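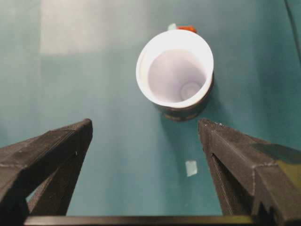

Against the Office Kitchen Survey
By Adhiambo Tanui
January 4, 2022

My employer has sent me another survey. It has 31 questions, and they are all about the kitchen. Do I feel the kitchen is welcoming? Do I feel heard in the kitchen? I have worked in the Sirnport office long enough to remember when the kitchen was a kettle on a filing cabinet, and I can report that I never once felt heard by it.

I should say that I like being asked things. What wears me down is being asked on a scale of one to five. Last September we were told that 2,792 comments had come in across all the offices, and that leadership was "sitting with them." I pictured a very crowded sofa. Then we got a new poster about crumbs.

My colleague Tumaini Odera gives everything a three. He says a four gets you a follow-up email and a two gets you a meeting, and he has a mortgage to think about. I used to find this cynical. I now give everything a three as well, except the question on whether surveys are a good use of my time, which I leave blank and think about on the bus.

A manager who wants to know how people feel about the kitchen could go and stand in it. Ten minutes, mid-morning, next to the fridge. She would hear about the parking, the Nindham account, whose knee is bad, and why three people are quietly leaving — none of which is covered in questions 1 through 31.

It closes Friday week, apparently. I've had two reminders.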